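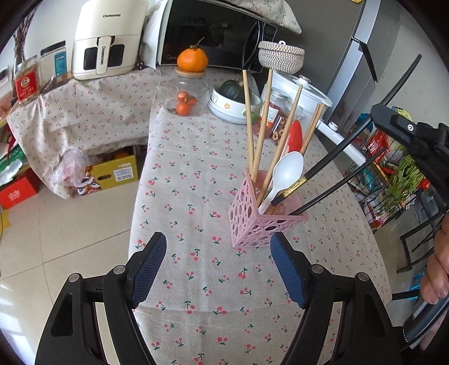
mossyporch: Before anyone gets going, is it the cotton kind or the wipe-clean kind? Matters a lot for tea. Add it to your post if you can.

Tea stain on tablecloth, been through the wash already, am I too late?

posted by dunlin_k

Sorry, should have said. Cotton, or mostly cotton, label got snipped off years ago. Beige-white with little cherries on it. Bought it at a market in Salov and can't get another one.

So. Big pot of black tea went over at the far end in February. I mopped it up with a dish towel and figured the wash would do the rest. Washed warm, normal powder, then into the dryer because we had people coming. Came out with a tan ring the size of a saucer plus some drips. Since then I tried:

white vinegar, straight on, left it while I made dinner
dish soap and a toothbrush (made it fuzzy, stopped)
another wash, same as before

Ring is lighter but still there. My sister-in-law says chlorine bleach, my neighbor says never chlorine bleach. The pink is what I'm scared for. Is there a way to get tea out once it's been through the dryer or do I just keep a plate on it forever?

Water here in Skekthorpe is very hard if that makes a difference.

----

mossyporch

OK cotton is good news. Your neighbor is right, no chlorine, it'll take the cherries with it and can turn old cotton yellow on top of that.

What you want is oxygen bleach, the powder, plain, no perfume. Sold in a tub next to the detergent. Check the package says safe for colors. Then:

Test first. Mix a bit in warm water, dab it on the hem at the back where there's some pink, wait 30 minutes, rinse, let it dry. If no color comes off on a white rag you're fine.

Fill a tub or a big sink with water at 40 C (104ish for the rest of us, warm bath basically). Dissolve the powder BEFORE the cloth goes in. Whatever amount the tub says for soaking. Undissolved grains sitting on a print will leave pale dots, ask me how I know.

Push the whole cloth under. Not only the stain, or you get a clean patch that looks worse than the tea did. Leave it 3 hours. Swish it when you walk past.

Rinse, wash as normal, hang it up. NO dryer until the ring is gone. Look at it in daylight, wet cloth hides tea really well.

First go probably won't get all of it. The dryer doesn't make it impossible, just slower. I had a runner from Varkine that took 3 soaks and you'd never know now. Give it a day between so you can see what your dealing with.

Hard water, yes, a bit. Use a little more powder. And skip the vinegar in the same tub, it works against the oxygen stuff. Rinse out any that's still in there.

----

pepperbox88

just put lemon on it and lay it in the sun. my gran did all hers that way

----

Ertürk Linens & Repair

We get a lot of these in the shop. Agree with mossyporch on most of it. Two things to add.

Lemon and sun does work on plain white. On a print I would not, the sun fades red and pink first and it fades unevenly. You would have pale cherries at one end of the table.

Also the fuzzy spot from the toothbrush. That is broken surface fiber and soaking won't fix it. A fabric shaver, held flat, very light, once the cloth is clean and dry. Don't do it before, fuzz holds on to stain and it's easier to see what needs to come off at the end. Iron from the back after.

If the ring is still there after the third soak bring it in to somebody, or send it. Some teas with milk leave a greasy mark under the brown one and that wants a differnt treatment. Was there milk?

----

dunlin_k

No milk. Hem test done, nothing on the rag, so it's in the bathtub as of 7 this evening. Will post when it's dry.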